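Plilterden Wheelchair Handling Set: README and data card

Maintained by the Flodness lab, Corkville. Please read the sections on rules and labels before you use or add to the set.

What is in the set

The set holds 383 recorded runs of a robot arm working near and under padded seats on wheeled frames. Each run has wrist camera video, joint positions, gripper opening, and a text log. There are 1572 labeled still frames taken from those runs. The labels cover seat undersides, brackets, plastic housings, hoses, rails, and the gripper itself.

The set does not include people. No one sits in a seat during a run, and no run should be used to make claims about how a robot would behave with a person in the seat.

Rules for recording

These rules grew out of the first month of work, when every operator did things a little differently. They apply to all new runs.

1. Lock or block the wheels before the arm is switched on.
2. Put a cloth on the floor under the work area. Plain, light colors only.
3. Keep the arm at reduced speed whenever the wrist is below seat height.
4. One person holds the stop button for the whole run and does nothing else.
5. Do not reach under the seat while the arm has power, even when it is paused.
6. If the gripper touches a hose or cable that is not the target, stop the run and mark it "contact". Keep the file.

Rule 6 is the one most often skipped. A run with an unplanned touch is still useful, and deleting it makes the set look cleaner than the work was. Of the runs in the current release, 21 are marked "contact".

Working under the seat

Most of the trouble is with dark parts against other dark parts. A black bracket bolted under a black seat has few edges the camera can find, and a matte housing hanging from it can hide the bolt inside its open top. Side lighting helps, up to the point where one side of the view goes white. We accept some washed-out area at the side as long as the target part is readable.

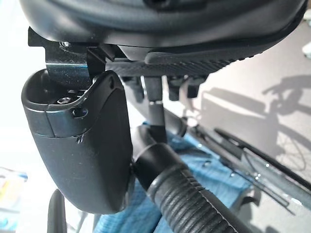
Ribbed hoses need their own care. The rings give the camera plenty to hold on to, but a hose can shift when the frame is bumped, so its position must be checked again at the start of each run – never copied from the last one. Thin rods along the rails are also easy to lose. Label them when both ends can be seen and leave them out otherwise.

Labels

Use the shortest name that is true. "Housing" is fine if you do not know what is inside. Do not guess at a part's job from its shape. If a gripper finger is in view, label it, even if only the tip shows.

Frames that two labelers disagreed on go to a third. There were 273 of these, and both original labels are kept in the file next to the final one.

Known gaps

Light-colored seats are rare. All runs were made indoors on hard floors. The Martinelli arm was used throughout, so reach and wrist angles will not match other arms without some work.

Changes

The December release fixed wrong time stamps in the gripper logs and added the "contact" mark to older runs. Label names did not change.

Reporting problems

Send the run number, the frame number, and one line on what is wrong. Reports are checked on Friday – fixes go into the next release.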